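4.2 Download-Code einlösen

Der Abschnitt beschreibt das Einlösen eines Codes, der über den Marktplatz Clerkska erworben wurde. Für Codes anderer Händler gilt Abschnitt 4.3.

Voraussetzungen

- Ein Clerkska-Konto mit bestätigter E-Mail-Adresse
- Ein Konto beim Plattformanbieter der Konsole
- Konsole mit aktueller Systemsoftware und aktiver Internetverbindung
- Freier Speicherplatz von mindestens 17 GB (für den Titel Dultadik, Standardausgabe)

Hinweis: Die Region des Plattformkontos muss mit der Region des Codes übereinstimmen. Die Region des Codes steht in der Bestellübersicht in der Spalte »Gebiet«. Eine nachträgliche Umstellung ist nicht möglich.

Code abrufen

1. Melden Sie sich bei Clerkska an und öffnen Sie »Meine Bestellungen«.
2. Wählen Sie die Bestellung aus. Der Status muss »Freigegeben« lauten. Beim Status »In Prüfung« dauert die Freigabe in der Regel etwa 16 Stunden.
3. Klicken Sie auf »Code anzeigen« und bestätigen Sie die Abfrage mit Ihrem Passwort.
4. Notieren Sie den Code oder übertragen Sie ihn mit »Kopieren« in die Zwischenablage.

Achtung: Mit dem Anzeigen des Codes erlischt das Rückgaberecht. Prüfen Sie Titel, Ausgabe und Gebiet vor Schritt 3.

Wurde der Code über den Händler Grunik geliefert, erscheint an Stelle der Zeichenfolge ein Verweis auf dessen Kundenbereich. Melden Sie sich dort mit der Bestellnummer an. Ein eigenes Konto bei Grunik ist nicht erforderlich.

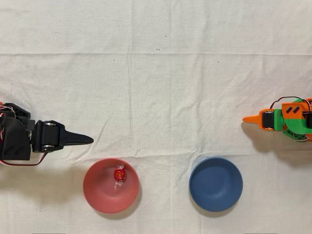
Abb. 4-2: Schwarzer Roboterarm über weißem Tuch

Code an der Konsole eingeben

1. Schalten Sie die Konsole ein und melden Sie sich mit dem Benutzer an, der den Titel erhalten soll.
2. Öffnen Sie den Store und blättern Sie im Menü bis »Code einlösen«.
3. Geben Sie den Code ein. Bindestriche werden automatisch gesetzt, Groß- und Kleinschreibung spielt keine Rolle.
4. Vergleichen Sie den angezeigten Titel mit Ihrer Bestellung und bestätigen Sie.
5. Starten Sie den Download sofort oder später über die Bibliothek.

Hinweis: Die Zeichen 0 und O sowie 1 und I werden häufig verwechselt. Codes des Händlers Soriano enthalten weder O noch I.

Vorbestellte Titel werden nach dem Einlösen mit einem Uhrsymbol in der Bibliothek geführt. Der Download beginnt zwei Tage vor Erscheinen, sofern der automatische Download aktiviert ist.

Fehlermeldungen

»Code ungültig«: Eingabe prüfen. Nach vier Fehlversuchen wird die Eingabe vorübergehend gesperrt. Weitere Versuche während der Sperre verlängern diese.

»Code bereits verwendet«: Bibliothek auf allen Benutzerkonten der Konsole prüfen. Ist der Titel nicht vorhanden, Reklamation nach Abschnitt 4.5 einleiten.

»Inhalt nicht verfügbar«: Gebiet des Codes und Region des Kontos stimmen nicht überein. Code nicht erneut eingeben, sondern den Händler kontaktieren.

Für eine Reklamation werden Bestellnummer, Kaufdatum und ein Bildschirmfoto der Fehlermeldung benötigt. Der Code selbst darf auf dem Bildschirmfoto nicht lesbar sein.

Stand dieses Abschnitts: Sonntag, 2. November
Redaktion: Signe Öberg
Technische Prüfung: Dehua Lei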